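# Gallery: The Children's Sleeping Rooms at Corovwood

Corovwood Family Residence provides short-stay accommodation to families who are in town for hospital treatment or a housing transfer. The sleeping rooms on the upper floor were refitted over the winter and returned to use in March. This page presents one of the beds, with notes on the bedding, the furniture and the daily routine.

The refit was planned by Harriet Ostrowski, head of residential services, together with the housekeeping department. Funding came from the Adeleke Bequest, which also paid for new window blinds and for repairs to the upper landing. Families who stayed with us before the work will find the rooms in the same order along the corridor, and the room names have been kept.

## The beds

Each child's bed is made up before a family arrives and again on Wednesday, when the linen on the upper floor is changed. Sheets are chosen in pale patterns that can be mixed from one room to the next. Colored pieces are added on top, so that a child has something bright to find on entering the room. 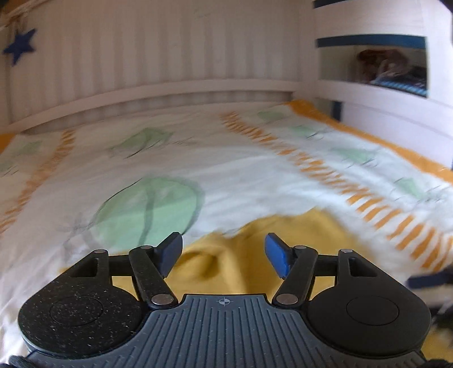 *Child's bed with white patterned sheet and mustard-yellow fabric, pale slatted wall behind.*

The white bed end and the pale slats were a deliberate choice for these rooms. Several of them face north, and the earlier dark furniture made them feel smaller than they are. Wall colors throughout the floor have been kept light for the same reason.

Mustard yellow is the accent color of the east corridor. The west corridor uses a soft green. Bernadette Obi, who supervises housekeeping, introduced the two colors so that items returning from the laundry could be sorted by corridor without reading labels. Younger guests have taken to the system as well, and many now refer to their room by its color.

## Linen and laundry

The linen store holds about 400 pieces for the upper floor, including sheets, pillowcases, covers and throws. Items are washed on site, folded in the ground-floor laundry and carried up in the afternoon. Throws and covers are washed separately from white linen.

Families may ask for extra bedding at the front desk at any time of day. Parents who prefer to make up the bed themselves are welcome to do so - fresh sets are kept in the cupboard at the head of the stairs. Bedding brought from home may also be used. Please let the desk know, so that it is not collected with the house linen by mistake.

## Rooms and furniture

Gramudgate, the joinery firm that worked on the building's staircase, advised on the placement of the beds. Two rooms at the end of the east corridor can be joined for larger families. These rooms should be requested when booking.

Small marks and loose fittings should be reported to the front desk on the day they are noticed. Furniture should not be moved between rooms.

## Further galleries

Pictures of the shared kitchen, the Plendato Reading Room and the garden entrance are available on their own pages. Requests to reproduce pictures from this gallery should be addressed in writing to the residential services office.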